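**Progress report, retail handling examples, prepared 4 April 2026**

Dear colleagues at the Magalhães fund,

In this report I explain what we have done since the last payment, what it has cost us in time, and what we ask you to decide. The work continues in two places, the practice store in Pustitz and the smaller room in Vovutport.

The aim of this stage was to collect 1,000 accepted examples of shelf work with two hands. We have now 77 percent of them. An example is accepted when both hands stay in view during the grasp, when the task label agrees with the movement, and when a second person has checked it. The first months were slow, because our written instructions were too long and every operator read them differently. In the new version each task is one sentence, and the rejected share has gone down.

Soft packages are the most difficult group for the model. A box keeps its form, but a plastic bag bends under the fingers and the printed front changes its look. For this reason we moved 200 of the planned examples from boxes to bags. Masks are a good material for this, as one bag is much the same as the next, and the model must learn to take only one of them from the pile.

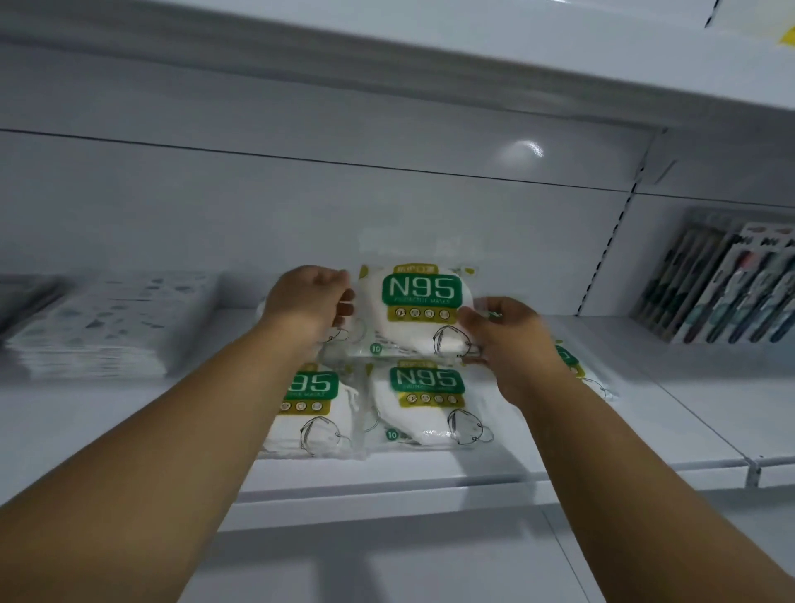 *Pustitz Group for Learning from Handling, Shelf Tasks Team*

The bag with the green N95 print is held by its two sides, with more of the same kind on the shelf under it. We ask the operators to use this side grip for all flat bags. In the earlier recordings many persons took the bag with one hand from the top, and such examples cannot be used for the two-arm system.

Two problems are still open:

- **Fast movement.** When the arms move quickly they become blurred, and the labeling program loses the position of the fingers. We now ask for a slower lift, but we do not want that it becomes unnatural.
- **Shiny surfaces.** White glossy panels reflect the ceiling lights. In Vovutport we will test lamps with a softer light before we change anything in Pustitz.

The shelf plan has 26 tasks. The ones with hanging products are the least advanced. Our partner in Sundudton will check the labels for these, and the agreement with them is signed.

We ask you to approve two points: the move from boxes to bags as described, and the extension of the room rent in Vovutport until September. The total budget stays the same. If you need the list of rejected examples with the reasons, we can send it together with the next cost table.

With kind regards,
Shelf Tasks Team, Pustitz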